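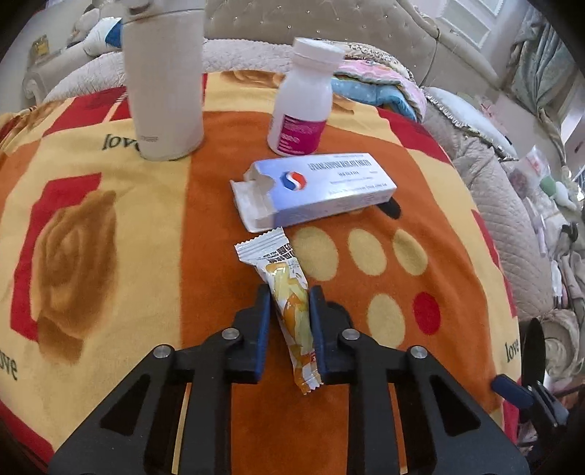 Noura Yammine asked, at the end of our last meeting, why we spend so much of the term picking things up by hand when the course has the word robot in its title, and whether the arm would ever get a turn. It got a laugh, and it deserves a proper answer, so I have put one at the front of this handout and will refer back to it whenever the work gets dull.

Robots in the Home, student project course
Handout for the grasping unit
Revised 13 February 2018

Why the hand comes first

The arm will get its turn, Noura, I promise! But an arm that learns from demonstrations can only be as good as the demonstrations, and those come from you. When you close the two fingers around a snack bar on a soft blanket, you are making a dozen small choices without noticing any of them: which end to come in from, how low to go, how hard to squeeze, whether to nudge the thing a little first. The recording keeps all of that. If you were in a hurry, it keeps the hurry too, and come the end of term the arm will be in a hurry in just the same places.

When I first taught this unit we worked only on the lab benches in Pernstead, on a nice flat gray surface with everything set out at right angles. The grasps were lovely and the policy we trained on them was lovely too, until we tried it on a sofa. So now we do a good part of our practice on beds, couches and rugs, where people really do put things down, and where nothing sits quite level.

Hard surfaces and soft ones

On a table, the surface pushes back. You can bring the fingertips down until they touch, close them, and lift, and the table has done half of the work of lining you up. On bedding you press down and the bedding goes down with you – and so does the object, often tipping as it goes. Come in slowly, stop a little before you think you should, and let the pads meet the object from both sides at the same moment. If one finger arrives first it will push the object toward the other, and on fleece it may drag a fold of cloth along with it.

Watch out for cloth in the grip. A pinch of blanket between the pads feels a lot like a good hold until you lift, and then the whole bed comes up. (Ákos Bognár has a very fine recording of this and has kindly said we may show it in class.)

Things that give and things that don't

A snack bar in its wrapper is a good first object. It is light and narrow, and it forgives you. The crimped ends of a wrapper are tempting because they are thin, but they bend and slip, so aim for the middle, where there is something solid to hold. Close across the short side.

Small cardboard boxes are harder than they look. An open flap changes the shape from one side, and a box held too tightly at an open end will fold in on itself. Take it across the narrow width, well away from the flap, and use only as much force as the lift needs. Please leave flaps the way you find them. We want open ones in the set as well as closed ones.

Medicine bottles with ribbed caps may be held by the body or by the cap, and you should record both, in separate takes. A tall insulated bottle is the one that catches everybody out. It has its weight spread over a long body, it doesn't stand firmly on bedding, and if you grip it too high it swings. Grip near the middle, wait, and then lift straight up. If it's too wide for your fingers, write that down and move on. A note saying that an object can't be grasped is useful to us.

Keeping a good log

Each pair fills in one log sheet per sitting. Put down the surface, the objects, who was holding the gripper, and anything that went wrong, in plain words. Yasaman Ahmadpour's sheets from September are in the blue binder by the door, and I would be very happy if everybody's looked like hers. She writes things like "went in too steep, bottle rolled left, second try fine," and months later I can find the take and see precisely what she meant.

Don't throw away failed takes. Mark them as failed and keep them. The class set stands at 897 takes and 77 of those are marked as failures, and I suspect a few more failures are hiding among the rest under a kinder name. Go back through your own if you have time.

What is due

Each pair should hand in almost 300 takes by the end of the unit, on at least 2 kinds of surface, one of them soft. Mix up the layout between takes. It's very easy to put everything back exactly where it was, and then the arm learns the layout and very little else. Swap who holds the gripper, too, as your partner's wrist has habits that yours doesn't.

Hilde Geerts is running the upload this term and would like the files in folders by sitting, with the log sheet scanned into the same folder. Nima Ansari has the spare finger pads; see him before yours wear through.

Reading before next time: the chapter on contact and friction, at least as far as the section on soft fingertips. The math in the second half can wait until we get to the arm.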